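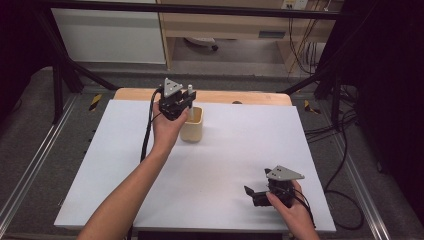
Ticket 586
Project: Cusi, hand-held gripper station
Opened: 5/11/22
Category: Recording rules / cable handling
Status: Closed, rule change applied

Reported problem
Right gripper drops out of the log during stick-and-cup tasks. The gap is short, 4 frames or fewer, but the Cindow checker rejects any episode with a gap in either jaw channel. Left gripper is clean.

Setup
Two Parau grippers, wired, one per hand. White board on table. Log software is Pallov, default settings, buffer 3000.

Steps tried
1. Restarted Pallov. No change.
2. Swapped the two cables at the hub. Fault moved to the left channel, so the gripper itself is ruled out.
3. Replaced the suspect cable with a spare. Ran 7 episodes, no gaps.
4. Put the old cable back and moved the gripper by hand through its full reach. Gaps appear when the cable is pulled tight over the table edge.

Cause
Worn conductor near the plug, made worse by side load. The station rules covered jaw calibration and start pose but said nothing on cable slack.

Rule change (section 4, station rules)
- Leave enough slack for the gripper to reach the far corner of the board without pulling on the plug.
- Cables must not cross the board between the grippers and the object.
- Spare cable on the floor is to be coiled outside the rails before recording starts.
- Operator opens and closes both jaws fully at the start of each session and checks both channels in Pallov.
- A cable that shows a gap is tagged and removed. Do not tape it and keep going.

Notes
Rejected episodes stay rejected. Filling the gap by interpolation was requested and declined, as the gaps fall close to the grasp and the jaw width there is used for training.

Old cable scrapped. Next check of all station cables is set for July.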